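Burkosent Lekano Handheld Gripper Pair

Two-handed demonstration grippers with marker-cube tracking
Equipment page, revised 2024-05-17

Overview

The Lekano is a pair of handheld grippers for recording two-handed manipulation. The operator holds one in each hand and does the task directly. Position comes from a printed marker cube at the base of each unit, read by a head-worn camera. Jaw opening comes from an encoder inside the shell. No robot arm is needed during recording.

This page covers the second hardware revision, which replaces the straight-shell version. It also gives the results of our side-by-side trial against the Hadgu trigger-style gripper and a conventional leader-follower arm pair using the Zondmont controller. The trial was run in our own workspace in April. All three setups were used by the same operators on the same tasks.

What is in the kit

Left and right gripper, matched and calibrated as a pair
Two marker cubes, fitted
Two data cables
Head mount for the camera (camera sold separately)
Spare jaw pads, one set per hand
Calibration board and hex key

The left and right units are not interchangeable. Each cube carries its own set of marker IDs, and the recording software uses those IDs to tell the hands apart. Swapping cubes between units without re-registering them will produce mirrored trajectories that look reasonable on a quick check and fail on playback.

Construction

The shell is a one-piece curved part that carries the grip load through the back of the hand. The earlier straight shell put most of that load on the index finger, and operators reported soreness after an hour. The inner pad is black, to keep reflections off the jaw area. The pad is held by two screws and can be changed without opening the shell.

The marker cube is rigidly fixed to the base. There is no hinge or snap fit at this joint. We tried a magnetic mount on early units and dropped it: after a light knock the cube could seat slightly out of square, and the error did not show up until the data was replayed on an arm.

The status light is green when the unit is powered, recognized and streaming. It blinks when the encoder has lost its zero. It stays off when there is no data link. Check both hands before each take.

How tracking works

Each face of the cube carries a printed fiducial pattern. The software needs one clear face to estimate a pose and uses two when it can. With two faces in view, rotation about the camera axis is noticeably steadier. With a single face seen nearly head-on, the estimate can flip between two solutions. The filter rejects most flips, but operators should learn to hold the grippers at a slight angle to the camera where the task allows.

Tracking stops when the cube is fully hidden. Short gaps are filled from the previous motion and flagged in the log. Longer gaps end the take. The limit is adjustable, and we ship it at a conservative setting.

Trial setup

The comparison used a plain table in a shared room with office lighting and daylight from one side. We did not hang curtains or clear the background. Tasks were chosen from the kind of small-object work our customers ask about: picking up a hand tool, placing it in an open container, opening and closing a bag, moving a light jar without tipping it, and passing an object from one hand to the other.

Each operator had 10 practice takes per device and then recorded 100 scored takes per device. A take counted as usable if the task was completed, both hands were tracked from start to finish, and the file replayed without manual repair. Takes were reviewed by a person who had not recorded them.

The Hadgu unit was used with its standard wrist strap and its own camera. The Zondmont controller was run with factory gains on a leader-follower pair bolted to the bench. We made no changes to either beyond what the manuals call for.

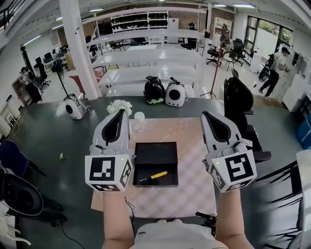
Kalkidan Lencho: I ran the screwdriver-into-box task on both handheld types, and the cube on the Lekano hides itself when you rotate the wrist inward to lay a long shaft flat. I ended up approaching from the other side. Once I did that, my rejected takes mostly went away, but it belongs in the operator notes and not in a footnote.

The operator notes have been changed accordingly. For long, thin tools the recommended approach is now from the outside of the body, with the wrist rotated outward on release. The shape of the cube is unchanged.

Results by device

Lekano pair. Fastest of the three from unpacking to first usable take. Operators moved at close to normal hand speed. Most rejected takes were caused by cube occlusion, and most of those came from two-handed passes where one forearm crossed in front of the other unit. Jaw opening data was clean throughout. Cable drag was mentioned by several operators as a nuisance on wide reaches.

Hadgu trigger gripper. Comfortable, and the wrist strap lets the operator relax the hand between takes. The trigger gives a fine feel for partial closing, and on the jar task it was the better device. Its tracking relies on visual features in the room. It did well when the background stayed still and drifted when people walked through. In a closed lab this would matter much less. Operators with small hands had trouble reaching full closure.

Zondmont leader-follower pair. No tracking losses, as joint positions are read directly. Motion was slow, and the hand-to-hand pass took much longer than with either handheld type. The data needs no retargeting if the same arm will run the policy, and that is a real saving. Setup took most of a morning, and the bench could not be used for anything else until it was unbolted.

Which one to choose

If the target arm is already fixed and the tasks are slow and contact-heavy, the leader-follower setup is hard to beat. If the work is mostly single-handed with delicate closing, look at the Hadgu. The Lekano suits groups that need to record in many places, with two hands, and cannot give up a bench.

Mixed collections are possible. We have trained on Lekano data with a small share of leader-follower data added for the final insertion step. The two sources must be resampled to the same rate first. The export tool does this, but it does not check that gripper width is in the same units — do that by hand.

Setup notes

Mount the camera so that both cubes are in view with the elbows bent and the hands at working height. If the operator has to look down sharply to see the hands, tilt the mount and leave the head level.

Route the cables down the inside of the forearm and leave a loop at the elbow. A cable that hangs in front of the cube will cause brief dropouts that are easy to mistake for a lighting problem.

Wear plain sleeves. High-contrast checks or stripes close to the cube slow down detection, though they rarely cause a false match. Patterned mats and cloths on the table are fine at normal working distance.

Run the jaw zero routine at the start of each session and again after changing pads. It takes 11 seconds per hand. Do not squeeze the jaws while it runs.

Strong side light can wash out one face of the cube. Fix the camera exposure before the first take and leave it alone. Automatic exposure will pass the light check and then shift when the operator turns.

Known limits

Heavy objects. The shell is built for light bench work. It flexes under larger loads and the jaw reading will be off while it does.

Wet work. The units are not sealed.

Full jaw force. The encoder records opening only. There is no force sensor in this revision. A force-sensing pad is under test and has no release date.

Close overhead work. Raising both hands above the shoulders takes the cubes out of view of a head-worn camera. A second fixed camera solves this and is supported in software version 3 and later.

Care

Wipe the cube faces with a dry cloth. Alcohol lifts the print over time. A scratched face can be covered with a replacement label, but the cube must then be registered again with the calibration board. Store the pair in the supplied tray with the jaws open. Pads left closed under pressure take a set, and the zero will drift.

Ordering

Sold as a pair only. Single replacement units are available to registered owners and are matched to the remaining unit before shipping, so please send us the calibration file with the order. Straight-shell owners can buy the curved shell as an upgrade; the encoder and board carry over.

Comments (4)

benchleft
Does the curved shell upgrade need a new cube as well, or does the old one bolt on?

Burkosent support
The old cube bolts on. You will need to register it again, as the offset from the jaws is different.

t_marrow
We have the Hadgu and agree about drift with foot traffic. Taping a few printed posters to the wall behind the bench helped more than any setting did. Would like to see the trial repeated with that.

oskar.v
Please do a cable with a right-angle plug. The straight one catches on my sleeve on every wide reach, and nearly all my lost takes come from that — the tracking itself has been fine.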